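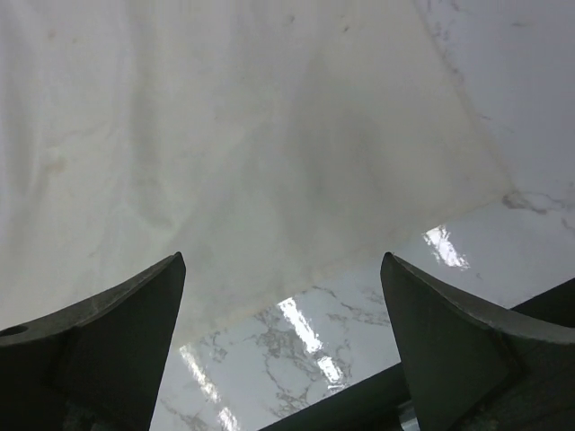
One respondent told the project group that a property list is only read closely when something on it has gone missing, and that by then the officer who wrote it has often been transferred.

The remark was made in October, during the first round of interviews for this report, and it shaped the question we chose to study: how fully do police property lists in the Pramton district describe what has been seized, and how do the courts treat a list that says too little?

The group read 122 property lists filed with the magistrates' courts at Pramton and Ostden. Each list was checked for a description of every item, a seal number, the time of seizure and the signatures of two witnesses. Of these lists, 50 lacked at least one of the four. The time of seizure was the entry most often left blank.

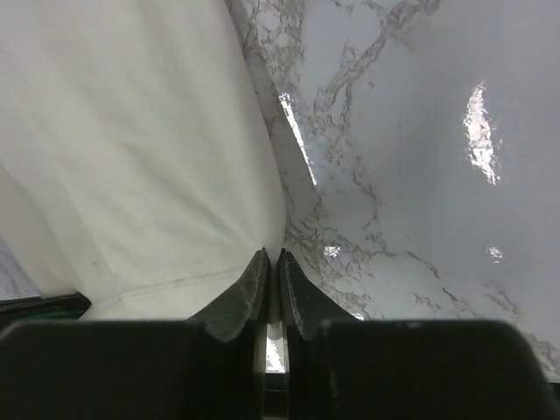
The Ostden lists were more complete than those from Pramton. Ostden stations use a printed form supplied by the Luvden Legal Forms Office, with a separate box for each entry. Pramton stations write the list on plain paper, and the order of entries varies from one officer to the next. We did not have access to the property rooms and cannot say whether the items matched the lists.
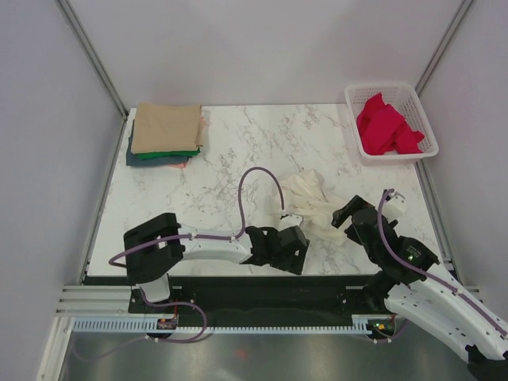

Household goods and clothing were described least well. Fourteen lists used a single line such as "cloths, assorted" with no number or color. A line of that kind would cover a folded stack with tan on top and green and teal-blue underneath, and equally a crumpled red cloth in a white mesh basket, and a court could not tell from it which had been taken. Defense counsel raised this point in two of the case files we read. In both, the magistrate admitted the items but directed the station to file an amended list.

The group recommends that the printed form be adopted at all Pramton stations, with a column for color and condition. Copies of the checklist used in this study are held in the department library.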